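Print this section | E-mail this section

4.2 Does a deeper box make for a tidier snack store?

The claim we set out to test is a popular one in household advice: give packets a deep box with no lid and they will stay in order. The Wikance storage guide repeats it without any evidence that we could find. We asked 12 households in Cistham to keep their wrapped snacks in an open box for nine weeks, and we were not persuaded.

Orange boxes were used throughout, with a white inside so that dark packets would show up. Bread and cakes were allowed in with the rest. We had expected people to stand things on end, as the guide tells them to. Most laid the large items down first and dropped the small ones wherever there was a gap. 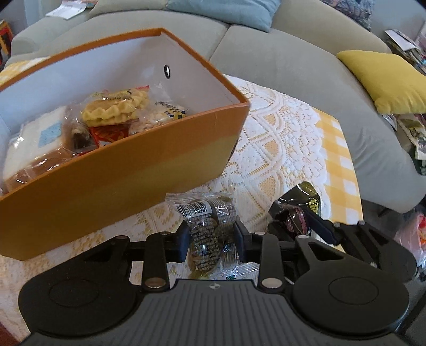 Figure 2. Open orange box with wrapped foods, including a packet of waffles resting on top of other items.

It may be objected that a heap is still a kind of order, and that people know their own heap. Perhaps they do. When asked, 85 per cent of those taking part said they could name everything in the box without looking. We did not check this against the contents and neither, as far as we know, has anyone else. A figure of that sort tells us how sure people are, and we would not lean on it further.

Depth brings a second problem. The front wall hides the lower part of whatever is leaning on it, so a flat packet at the bottom may as well be in a cupboard. The earlier trial in Bragança used shallow trays and reported fewer forgotten packets, but it ran for only two weeks, and its households bought less to begin with. We doubt that the two sets of results can be compared at all.

Reader comments (2)

Our box at home has been a heap from the first day. Would have liked to see the trays tried in the same homes.

Why no lids? Half the advice I read says lids.

Contact | © Tutivov Household Papers | Back to top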